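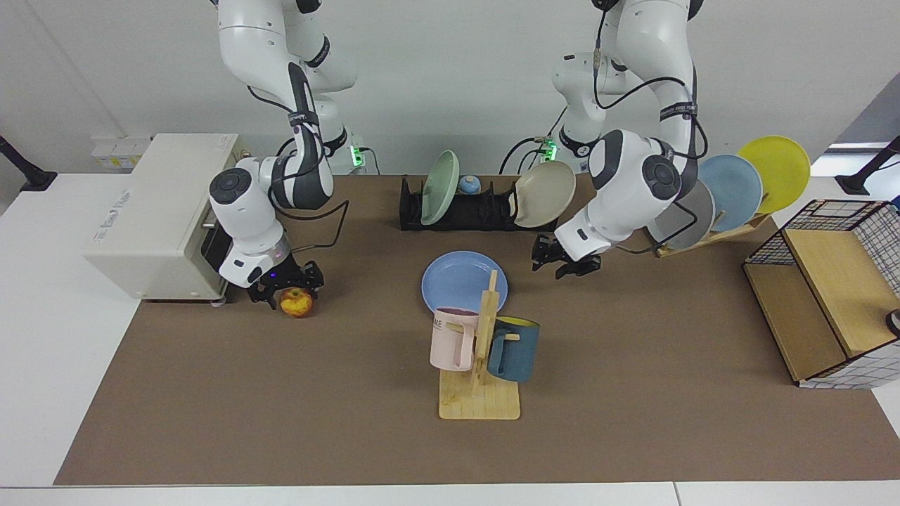

No kitchen for 3 weeks – how do we eat without going broke?

Our kitchen in Pirkent is being ripped out in August and Drirkeck (the fitters) say it'll be 3 weeks before we have a sink or a hob again. There are four of us. Last time we had work done we lived on takeaways and I spent £135 in the first week, which I'm still cross about! We'll have the fridge in the hall and a table in the back bedroom, plus one double socket that I trust. I can borrow a slow cooker. What did you all cook, and where on earth did you wash up? The bath makes my back ache just thinking about it. 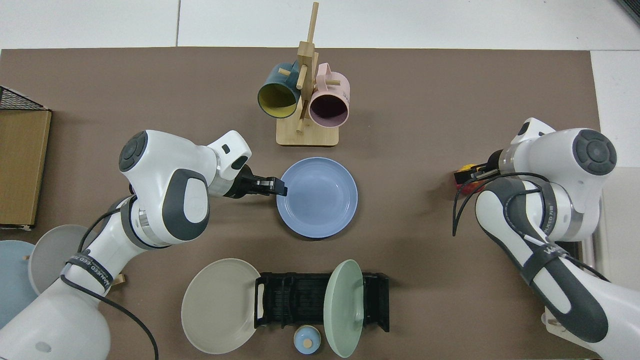
Answers (2)

Best answer

Zuline

Been there two summers ago and it was fine once we stopped trying to have proper dinners. I batch cooked before they came – chilli, dhal, a big lamb stew – and froze it flat in bags, then warmed it up in the microwave. Jacket potatoes take ages in a slow cooker but they do work. Cold suppers on the hot days, loads of bread and cheese and fruit. We spent £54 a week on top of what was in the freezer.

Washing up: one plate, one bowl and one mug each, and pack the rest away in the loft. If you leave everything out, people will use it. I had a washing up bowl on a stool next to the bath so I could sit on the edge, much kinder on the back.

Oh, and don't run the slow cooker and the kettle off the same extension lead, check what it's rated for first. 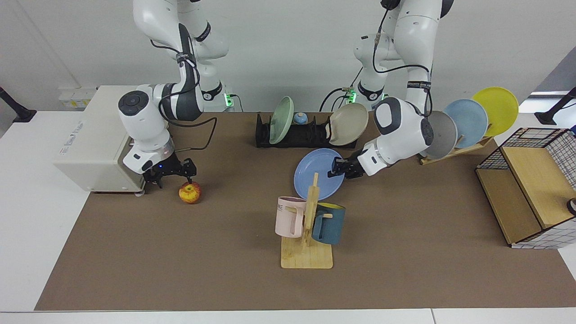 tealeaf40

camping stove. in the garden, never indoors. also ask the fitters if they can leave the old sink plumbed in till the last minute, ours did and it gave us another five days 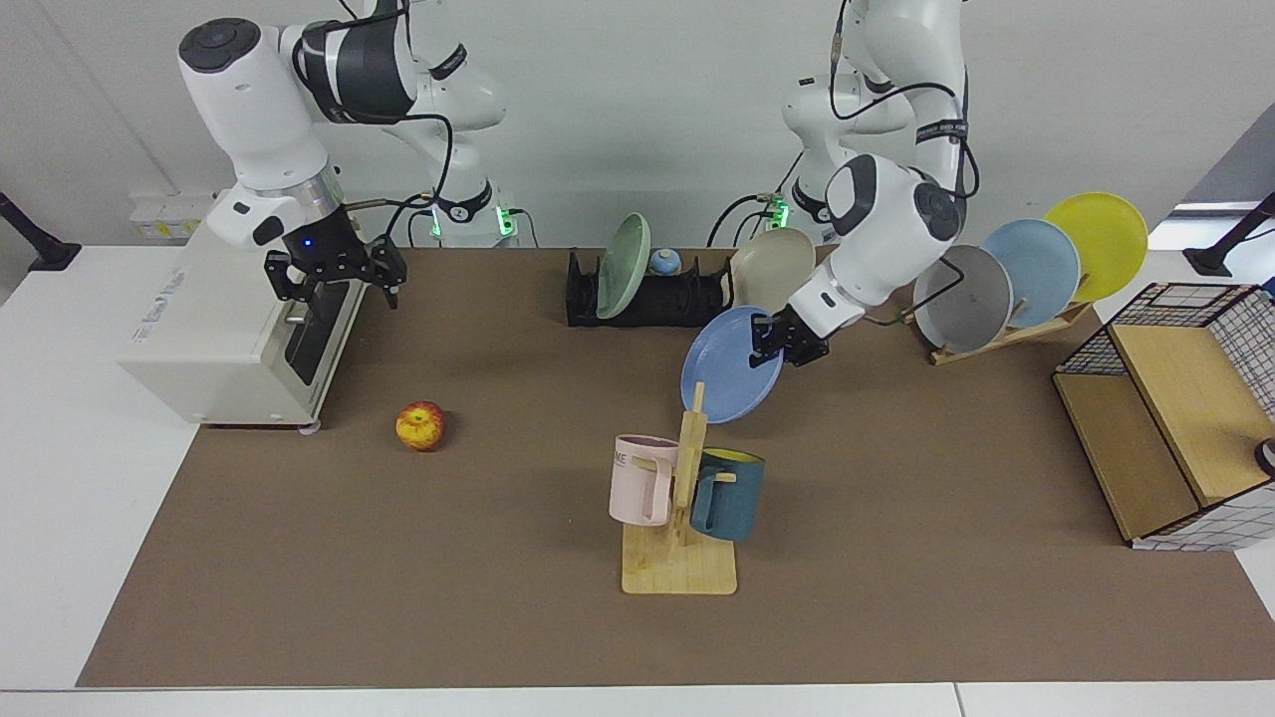 Khalaf commented: Seconding the old sink, but get it agreed before they start. Ours was in the skip by Friday lunchtime and we'd only nipped out for milk. And do you have a tap outside? We did all our pans with that and a kettle of hot water.

Was this page useful? Yes / No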